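3.2 Scene construction and the counter task

The Seltasico build was put together in the back half of a shared workshop in Stedholm, on a bench that other members also use for woodworking. Time with the real arm is short, so most of the early work was done in simulation. We modeled a kitchen with a long marble counter and used it to write and debug the grasping code before any of it ran on hardware. The simulator settings are the defaults except where noted in Section 3.4.

Kitchens are awkward places for an arm. The counter is narrow, the objects on it are unlike one another, and a wall or appliance limits the approach from at least one side. We kept these features in the model. Objects were drawn from a pool of 40 meshes, most of them free downloads of uneven quality. Some have clean collision shapes, while others use a rough convex hull that is larger than the visible surface – a difference that matters when the fingers close near a neighboring object. We did not repair the meshes by hand.

Figure 3 gives two views from the counter task. In panel (a) the gripper is at the neck of a blue bottle, with a yellow vase standing close beside it. The spotted mushroom is farther back, and the arm hides part of its cap from this side. 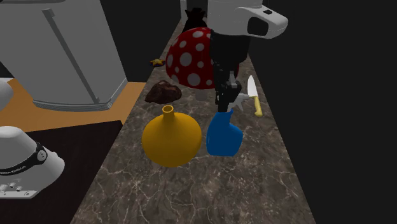
3.2.1 Object placement

At the start of each trial the objects are placed by a short script, which we call Unham. It picks a position and a heading for each mesh, checks the bounding boxes for overlap, and lets the physics settle for 30 steps. Any object that falls off the counter during settling is placed again. The check is loose by design, and objects may end up close enough that a top-down grasp is the only one left open. A knife lying flat and a tall vase are treated the same way by the script, although they pose very different problems for the planner.

The settling step does not catch everything. An object may still be resting on a corner of its collision shape or sitting slightly above the surface when the trial begins. We left such cases in the set and logged the height of each object at the first control step, so that they could be filtered later.

3.2.2 Grasp and lift

The controller, Honorato, is a small state machine with four states: approach, close, lift and hold. Approach moves the gripper to a point over the target and then straight down. Close drives the fingers together until the measured width stops changing. Lift raises the gripper at a fixed speed, and hold keeps it still while the result is recorded. A trial ends after 700 control steps whatever state the controller is in.

The target is named by mesh and not by color. Early versions used color alone and were easily confused when two items of the same color shared the counter. Changing this took one evening and removed an entire class of errors from the logs.

The wider view in panel (b) takes in the base of the arm and its dark pedestal next to the counter. The fingers hold a blue object clear of the marble, above and behind the yellow onion. On the left, a ribbed tumbler is tilted just off the surface, the kind of placement described in Section 3.2.1.
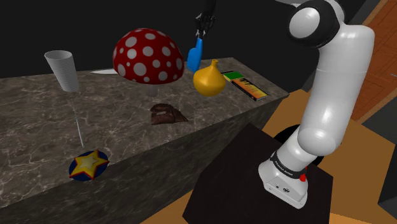

Figure 3. The counter task in simulation. (a) Gripper at the blue bottle. (b) Blue object held above the counter.

3.2.3 Moving to the workshop bench

The bench differs from the model in several ways. It is shorter than the simulated counter, its top is scarred plywood, and the light changes through the day. We fixed the arm mount to the bench with four bolts and measured its offset from the front edge with a steel rule. Those numbers were copied back into the model, and the controller was then run on the bench with up to 31 trials per session. Sessions were kept short so that the bench could be cleared for other members.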